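Sukora Hand-Held Gripper Kit: Gallery

Sep 23, 2023

Kamrul Bepari has had the Sukora kit from Mindov on his bench for 13 days. The kit is sold as a pair of hand-held grippers with soft orange fingers, a printed marker on each finger pad, and a camera mount. You do a job by hand with the grippers, and the recording is used to teach an arm the same job. We asked for kitchen work, which is what most buyers seem to want it for.

The finger pads are held on with small screws. Two of ours needed tightening after the first day, and a drop of thread locker fixed that. Swapping a worn finger takes 5 minutes with the driver in the box. 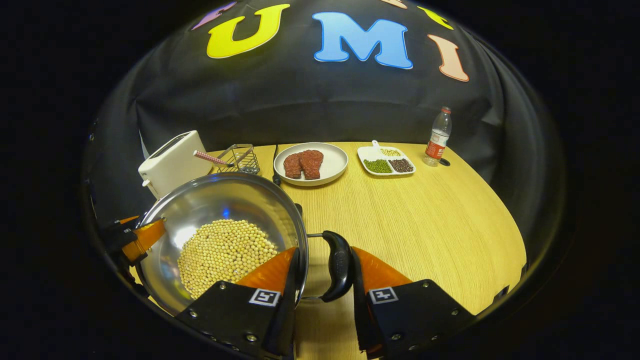 Pans are where a second gripper earns its price. A metal pan with soybeans in it is heavy on one side as soon as it tilts, and one pair of soft fingers will let it turn. With one gripper on the far rim and the other by the handle, it stays level. Curved handles take some practice – go in with a finger on either side and close slowly.

Polished steel throws a lot of glare back at the lens. Mindov suggests turning the exposure down one step, and that helped. We also moved the lamp back.

Small items are harder. A spoon lying flat is a poor target for fingers this wide, so stand the handle up against something before you start.

The case holds both grippers, 6 spare fingers and the charger. The manual is short and the marker page is badly printed, so download the file. Mindov says a narrower finger set will ship in October. We will add it to this page when it comes.

COMMENTS

Prurkix
Do the spare fingers fit the older pads? I have the first version and the screws look longer.

Kamrul Bepari
They fit, but keep your old screws. The new ones are too short for the first version.

wickramasinghe
We run ours in a teaching lab. The orange fingers pick up flour and get slippery – wipe them with a damp cloth between takes.

benchnotes
What does it weigh with the camera on? My wrist gives out before the battery does.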